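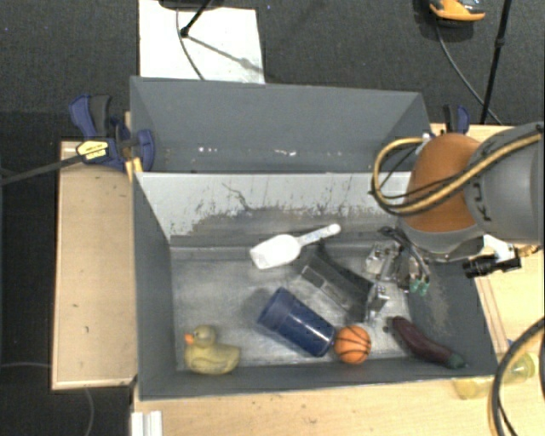 From: Tudur Mathias
To: gripper-bench list
Subject: Re: Re: finger pads and the two-bin test

Mahtab Sharifi wrote:
> We ran the stock pads on the Komeo for most of March and got 3,068
> logged picks. Drops were mainly the eggplant and anything lying flat
> against a wall. Did you ever finish with the Ralteo pads? Also, are
> you still clamping the bins, and what closing speed did you settle on?

Yes on the clamps. Without them the front bin creeps whenever the gripper leans on the wall, and then the camera calibration is off for the rest of the run. Put one at each side near where the bins meet.

The Ralteo pads are done, 850 picks with each set. Same objects for both: scoop, blue cup, duck, eggplant, the little basketball and a few others that we rotate. I didn't change the arm program between sets.

The ball and the duck made no difference. Either pad holds them. The cup is fine if the fingers come in across it, and bad if they come in along it, because it rolls. When the ball ends up next to the cup the planner often picks a grasp that hits both. I count that as a miss even if one of them comes up.

The scoop is where the Ralteo pads did better. The handle is narrow and the stock pads let it turn. The eggplant is still a problem when it settles along the bottom of a wall. One finger has to go between it and the wall and there isn't room. I think that is a finger thickness question and new pads won't fix it.

Closing speed is 160 in the controller's units. Higher than that and the cup gets pushed away before the second finger arrives.

One thing to watch: leave enough slack in the cable loop for the wrist to turn both ways. Ours was too tight for the first 2 runs and I threw those out.

Powell has the thinner fingers from Cullamum and I should get them next. If you can send me your drop list by object, I'll put it next to mine before I start.

Tudur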